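4.2 Eating together at Baltton

We came to the matter of shared meals rather slowly, I must admit, having set out to study how allotment holders in the Tirna valley pass seed from one household to another. But seed, as anyone who has sat through a long afternoon with growers will know, is hard to talk about on an empty stomach, and so many of our best conversations took place over food that we began to write the meals down as well.

Growers at Baltton spoke of sweetcorn with particular fondness. It was the crop they gave away first and the one they were proudest of, and several told us that a cob should be on the plate within the hour, before the sugars turn (Figure 3).

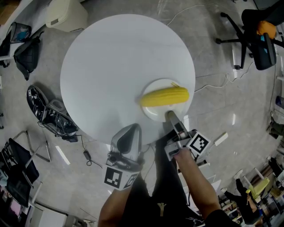
Figure 3. Corn on the cob, on a plate.

Of the 90 households we visited, only four sold any part of what they grew. The rest gave their surplus to neighbours, to relatives in Drelen, or to whoever happened to be passing the gate in September, when there is simply more than anyone can manage. Anjana Begum, who kindly let us read her growing diaries, had noted each gift beside the weather for that day, and what came back in return - a jar of chutney, a lift to the station, a bundle of bean poles. She didn't think of these as payment, and she was a little cross with us for using the word.

The older families remembered a time when the whole site ate together after the harvest. The custom lapsed when the lower plots were drained, and though people speak of it warmly, there is some disagreement over who cooked and who merely turned up.

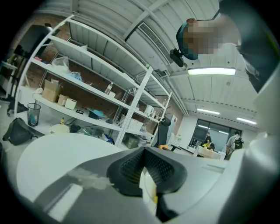 Why, then, do growers give away their best cobs and keep the small ones? Most of them told us that a gift is remembered for a long while, and that a poor cob would be remembered just as long as a good one. Seed is handled in much the same spirit, and we take up the Nasr bean, which has passed through ten households that we know of, in the next section.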